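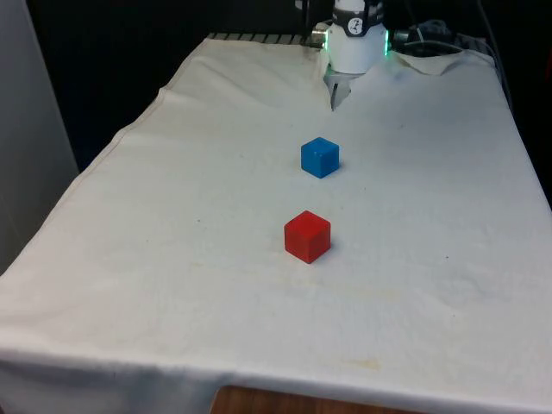 Clatbridge Toy Library
Minutes of the October general meeting

Present: Ingrid Crenshaw (chair), Loretta Thibodeaux, Myrtle Mahmoud, Agustina Urrutia (minutes)
Apologies: Esperanza Fitzsimmons, who is visiting her sister in Flasville and sends her love to everyone

Ingrid opened the meeting at 6:45 p.m. and thanked Myrtle for the lemon cake, which had already been cut by the time most of us had our coats off.

1. Minutes of the last meeting
Read and accepted, with one correction. The wooden farm set was given by the Dirnholm school and not by the Dirnholm church, and Agustina has apologized to both.

2. Matters arising
The squeaky hinge on the puzzle cupboard has been oiled. The new labels for the dress-up bags are still with the printer. Loretta will call again.

3. The table cloth
This took up a good part of the evening, and it was a very pleasant conversation, so I have tried to get most of it down.

We have now had the off-white cloth on the play table for a whole season, and Ingrid asked how people felt about keeping it. Myrtle is very much in favor. She finds that the toddlers can see a red or a blue block on the plain cloth straight away, and she has noticed (as have several of the parents) that a dropped block makes a good deal less noise than it used to on the bare top. She would be sorry to go back.

Loretta likes the color too but would be happier if it lay flatter. It rumples however carefully she smooths it, and it comes down a fair way over the front of the table, where she worries about little hands getting hold of it and pulling. She wondered about taking up the hem. Myrtle thought the thick hem gave it some weight and helped it hang, and would rather see a few clips on the underside. We went back and forth on this for some time, with the spare cloth from the linen drawer spread over our laps so that everybody could have a feel of the seam.

Agreed: keep the cloth, leave the hem alone, and try clips through to the next meeting. Loretta will buy them, up to $45. Ingrid will take the cloth home to wash and iron, and has asked us please not to use starch on it again.

4. Blocks and cubes
Agustina has finished going through the inventory, and we own 244 blocks of one kind and another, which surprised everyone. Most are in fine shape. The small plain cubes in red and blue are the ones asked for most at the baby hour, and it was felt they should have a tub of their own so they stop sinking to the bottom of the big bin under the train track.

Myrtle described the game she has been playing with the two-year-olds, where she sets a red cube close to the child and a blue one a little further back, leaving a nice clear gap between them, and asks for one or the other. She says to put out only 2 at a time, as a third one tends to end up under somebody's chair. Loretta would like to try it with her own group, and Myrtle has offered to come by and show her.

Agreed: Agustina will find a tub with a lid. Cubes to be wiped down after every session, same as the teething toys.

5. Loans
The Chornovol marble run is back with all its pieces, to general delight. Two jigsaws are overdue and Ingrid will telephone the families, kindly.

6. Any other business
Loretta asked if we could have the heating on a little earlier before the baby hour, now that the mornings are cooler. Ingrid will speak to the hall office. Myrtle was asked for the cake recipe and will bring copies.

The meeting closed at 8:20 p.m. Esperanza has offered to host the next one at her house, and Agustina will send around directions, including where to park.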